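Small Kitchens and Pantries > Storage > Produce: what do you keep out, and on what?

fornia_flats
Posted 25 Sep 2022

We moved into a studio on the Hinddale side of town this month and the kitchen is a galley with one counter the width of a cutting board. The fridge is the under-counter kind. So a lot of the produce ends up in the main room, near the bed, on a pink plastic cover with a green tray for the fruit. Carrots go straight on the cover and the bok choy gets a plate. 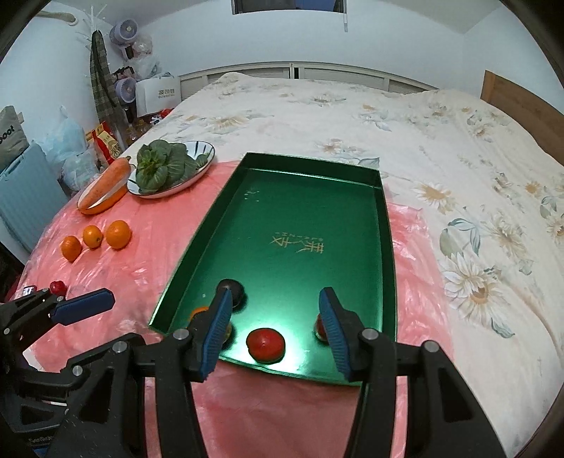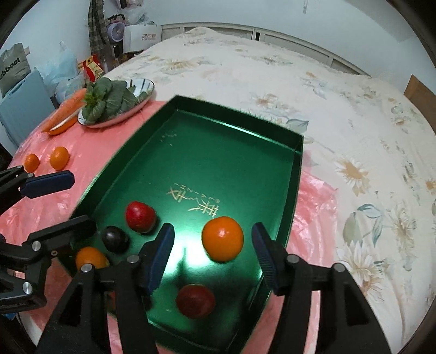
What I want to know is which of these can stay out and for how long, and whether a shallow tray with sides is a good idea or a bad one. My partner says everything should go in the fridge. I say if it all goes in the fridge there is no room for milk.

Budget is small. I don't want to buy a three-tier cart.

-----

halvorsen_j
The tray is fine for the fruit. Oranges and tangerines keep on a table for a week, longer if the room is cool. The bok choy is the problem. It has to go in the fridge. Leafy stuff wilts in an afternoon in a warm room, and once it goes limp you're only going to cook it.

Carrots too, if you can fit them. They go rubbery.

-----

plumline
Agree on the greens. I would take the tomato away from the plastic cover and the tray and put it on a windowsill out of direct sun, stem side down. Never the fridge.

-----

rfitz
"Never the fridge" is too strong. A ripe tomato you aren't going to eat for three days does better cold than it does going soft on a table. Take it out an hour before you eat it. I've done both for years and I can't tell the difference in a sandwich.

-----

plumline
I can tell the difference. A cold tomato goes mealy. If it's ripe, eat it.

-----

rfitz
If it's ripe and there are five of them, you can't eat them all that day. That's all I meant.

-----

Ekaette Jibrin
Moderator
Both of these are in the pinned produce post, for what it's worth. Underripe tomatoes on the counter, fully ripe ones in the fridge if you need to hold them. Let's stay on the tray question.

On that, I'd keep the apples out of the tray. Apples give off ethylene and they'll push the other fruit along. Plums especially. A hard plum next to an apple is a good thing if you want it ready sooner, but a ripe one will be mush before you get to it. Carrots turn bitter near apples as well, so don't put them in together.

-----

fornia_flats
I didn't know that about carrots. Ours have tasted off twice and I blamed the store. They were in a bag with apples both times.

How far apart is far enough? It's one room.

-----

Ekaette Jibrin
Moderator
Other side of the room is plenty. Even the other end of the table is better than the same bag. It builds up in a closed space – a bag, a drawer, a box with a lid on.

-----

sernau_kitchen
I'll be the one who disagrees about the tray. Anything shiny with raised sides holds moisture under the fruit. You don't notice until you pick up an orange and the bottom is gray. I used a serving tray for most of a summer and lost more tangerines than I ate. I switched to a wire rack, the kind for cooling cookies, with a dish towel under it. Cost me 3 dollars at the thrift store.

If you want to keep the tray, put a folded paper towel in it and don't stack anything. One layer, nothing touching if you have the space.

-----

halvorsen_j
A tray in one layer is not going to rot an orange. It was probably one bad tangerine that spread to the ones beside it. They do that in a wire basket too. Check them every couple of days and throw out the soft one.

-----

sernau_kitchen
Could be. I still had fewer losses with the rack. And my place is humid.

-----

fornia_flats
We run fans, so it isn't very humid. I'll try the paper towel first and go to the rack if that doesn't work. We have a cooling rack somewhere in the boxes.

-----

gallon_jug
How big is the fridge? People never say. Mine is 83 liters and I get a head of greens, a bag of carrots, milk, eggs and leftovers in there by standing the greens upright in the door with a damp towel around the bottom. The trick is to take the condiments out of the door. Ketchup and soy sauce don't need to be in there if you use them up quickly.

-----

rfitz
Soy sauce is fine out. I'd leave the ketchup where it is, but that's an argument for another thread.

-----

fornia_flats
No idea on the size, the label is on the back. Smaller than it looks from outside. There is a freezer box at the top that takes up a third of it and frosts over.

-----

gallon_jug
Defrost it, then. You'll get a couple inches back and it will run colder. Unplug, towel on the floor, bowl of hot water inside, door open. Mine takes up to 2 hours.

-----

Ekaette Jibrin
Moderator
And keep the carrots below that freezer box, not touching it. They'll freeze where they lean on it and go soft when they thaw. If you trim the tops and stand them in a jar of water with a lid, they keep for weeks. Change the water when it gets cloudy.

-----

fornia_flats
Jar is a good idea, I have jars. So the plan is greens in the door, carrots in a jar, citrus in the tray on a paper towel, apples on the shelf over the sink. Tomato still under discussion.

-----

plumline
Windowsill.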